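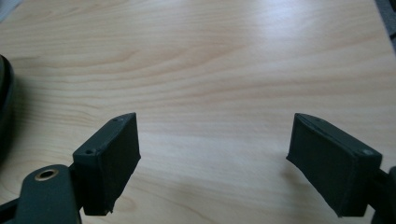

# Dumer return with second album, fewer solos, same van

**For immediate release**

Hard rock four-piece Dumer will release their second album, *Geveo*, this May through Stender Records. It runs to ten songs and was recorded at Abubakar Sound, a former carpet showroom where the drums still come out a little soft if you put them on the wrong side of the building.

Dumer began as the side project of guitarist Herman Santoso, who had spent most of his adult life in doom bands. His last one, now resting, was known for a single song lasting 26 minutes, which it played at every show whether or not there was time. Santoso wrote the first Dumer riffs in the gaps between rehearsals, mostly to find out what would happen if he played faster than a person walks.

"I brought one of them to the doom band and they asked me to slow it down," says Santoso. "So I slowed it down, and it was a doom song. I took it home and sped it up again. That was the start of Dumer, and also the end of my getting invited to the bass player's barbecues."

The band's debut was made in a hurry and sounded like it. Reviewers were kind about the energy and quieter about the singing, most of which Santoso did himself. He has since handed over the microphone and now sings only on "Toll Road," where he was the only one who could remember the words.

*Geveo* took longer. The band arrived at the studio with 30 songs in various states of repair and spent the first week throwing them out. Three were dropped for sounding like each other. One was dropped for sounding like somebody else, after the studio's engineer hummed the original through the talkback until everyone stopped playing.

What's left is a louder, leaner record than the first, with twin guitars, big choruses and a Hammond organ that came with the building. Opening track "Good Knees" sets off at 114 beats per minute and more or less stays there. "Landlord Blues" has no blues in it. "Second Breakfast in Reno" is the closest thing here to a ballad, and the drummer would like it known that he argued for a faster version right up to the mix.

The title has caused some discussion at the label. Geveo is the name painted on the side of the band's van by a previous owner, and neither the band nor Stender has been able to learn what the company did. The van smells of onions, so there are theories.

"We had a list of proper titles," says Santoso. "They all had the word 'fire' in them. Then we came out of the studio one night and there it was in the parking lot, in letters two feet high, already spelled right."

Fans of the doom years will find something for them at the end of side two. Closing track "The Long Driveway" was cut live in one take, and the band has promised the label that the version on the album is the short one. The long one may come out later if someone can be found to press it.

Dumer will play a run of club dates to mark the release, with sets of 60 minutes including talking. Santoso has agreed to keep the talking down. Support on all dates comes from whoever the venue picks, which last time included a very good polka trio and a man with a theremin who has stayed in touch.

The first single, "Good Knees," goes to radio ahead of the album. An edit is available for stations that object to the second verse.

### *Geveo* track listing

1. Good Knees
2. Landlord Blues
3. Toll Road
4. Bad Weather for Hats
5. Carpet King
6. Second Breakfast in Reno
7. Half a Tank
8. My Other Amp
9. Nothing in the Mail
10. The Long Driveway

*Geveo* will be available on vinyl, CD and digital. There will be no cassette this time, for reasons the people who bought the last cassette will understand.

Review copies, interviews and guest list requests: Stender Records press office. Herman Santoso is free for interviews after 2 p.m. and should not be called before then.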